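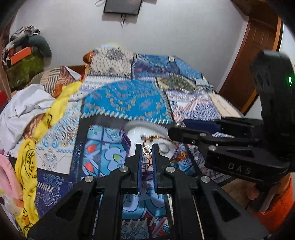
Plallusix teaching grippers, a pair: a month of using them at home

Posted December 27, 2020

I'll start with the claim on the box, as it's what made me want to test these. "Show it once, it knows." The idea is that you hold a gripper in each hand, do a job the way you'd like a robot to do it, and the recording goes off to train an arm that has never been anywhere near your house. No joystick, no headset, no dragging a heavy arm about by the elbow. I've spent a good deal of the past few years doing this kind of teaching by remote control and I don't love it, so I was willing to be won over. I was partly won over.

What I compared them with

My yardstick is the Trikberg remote set we have at work, where you sit at a desk and steer the arm with a pair of handles. It's slow, and my neck hurts afterwards. But what you teach with it is what the arm can do, as the arm is the one doing it. With hand-held grippers you are teaching with your own shoulders and wrists, and the arm has to make do later. I think the sellers of these things glide past that rather quickly.

The jobs

I did everything on a bed with a patchwork cover on it, for the plain reason that I wanted soft, busy and uneven. Every demo video I've seen uses a bare white desk. I had a plate of small metal bits to pick over, including a ring and a tangle of copper wire, and then cloth: pinching up a fold of the cover, moving it, letting it go.

The ring went well. The fingers come together square and the ridged pads hold a thin edge better than I expected. You feel very little through the handles, though. With my own fingers I know the moment I've got something. With these I was squeezing and hoping, then looking. Shengli Tian, who has far more patience than I do, told me I'd stop noticing after a week. I did get quicker, but I was still looking every time.

Copper wire is horrible. I'd grab one loop and the rest would come along for the ride, or I'd need the other gripper to hold the tangle down, and two of these at close quarters get in each other's way. The bodies are wide. Over a plate you are forever turning one wrist out to make room for the other, and all of that ends up in the recording as if it were part of the job. Does the robot need to learn my elbow trouble? I asked the support line and was told the training "smooths it out". I'd like to see that written down somewhere.

Cloth was better than I'd feared. 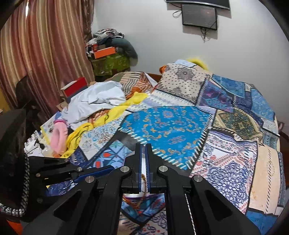
Picking up a fold of the bed cover with the fingers nearly closed.

A fold like that is easy enough once you have it. Getting hold of it in the first place is another matter. Come in too flat and the fingers skate over the top; push down and you're kneading the mattress. There's a knack, and I found it by the second evening, but I notice that the knack relies on the bed giving way under me. I have no idea what an arm would make of it on a hard table, and I suspect the arm hasn't either.

How much showing is "once"?

I recorded 40 goes at the cloth job. The software accepted 39 and threw out the other without saying why, which annoyed me more than it should have. Boyang Shao kindly ran the lot through the arm in his lab and sent me the results. On a cover laid out much as mine was, the arm lifted the fold more often than it missed. When he swapped it for a plain sheet it went to pieces, pawing at nothing well above the cloth. So after all those goes it knew my bed cover. It did not know cloth.

To be fair, the remote set would have had the same trouble, and I'd never have sat through that many goes with it. That is the honest case for these grippers. You can get through a lot of showing in an evening, in a real room, with your own mess in it. If the answer to everything is "more examples", this is a fairly painless way of making them.

Comfort and small grumbles

They're fine for short stretches. Jingyi Xiong has smaller hands than me and found the reach to the trigger a strain, and there's no way to adjust it. My forearms ached after an hour, and I could tell from the recordings, too: the later ones are sloppy, with the fingers dropping early. The manual says nothing at all about taking breaks, and if tired recordings go in, I'd expect tired movements to come out.

The manual in general is poor. Setting up the pair means doing left then right, and if you do right then left it lets you carry on quite happily and gives you two swapped hands at the end. I lost a Saturday to that in my first week.

The Kallier pair I borrowed in July had a nicer squeeze and a proper printed guide, but the pads were slick and I couldn't have picked up that ring with them.

Should you buy them?

If you already have an arm, and somebody who knows how to train it, yes, probably. They beat sitting at a desk with handles for any job that wants two hands and lots of repeats. If you're hoping to show a robot how to make the bed and then go and have a cup of tea, keep your money.

I'd take a star off for the slogan alone. Three out of five. I'm keeping them until spring and will add a note if the promised update on swapped hands turns up.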